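Ticket 3099: Author talk sign-up page, Huditholm Neighborhood Association
Opened by: Imelda Layug
Status: Reopened (again)

Imelda Layug: The RSVP form for the Grelline biography talk tells everyone the event is full. We have 27 names and a room that holds far more. Two members have phoned to ask who they offended.
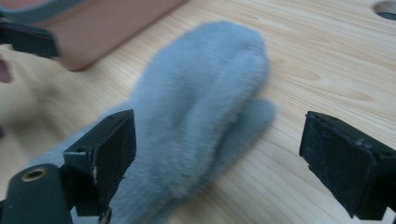 Benjie Gatchalian: Checked the event settings. Capacity was set to 27, presumably by someone with the gift of prophecy. Raised it. Please retest.

Imelda Layug: Form opens now, but the confirmation email invites people to the June poetry walk. It rained on that one. Few wish to repeat it.

Benjie Gatchalian: Template was copied from June. Swapped in the new text and cleared the cache.

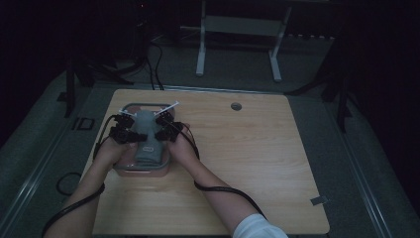

Florante Manalo: Got the new email. It spells the author's subject "Gremlin." I liked it, but his biographer may not.

Benjie Gatchalian: Autocorrect. Fixed by hand, sent a test to Florante and Imelda, both came through clean.

Imelda Layug: Leave this open until Consolacion Marquez gets hers. She still uses the Drakley mail address and it bounces when it feels like it.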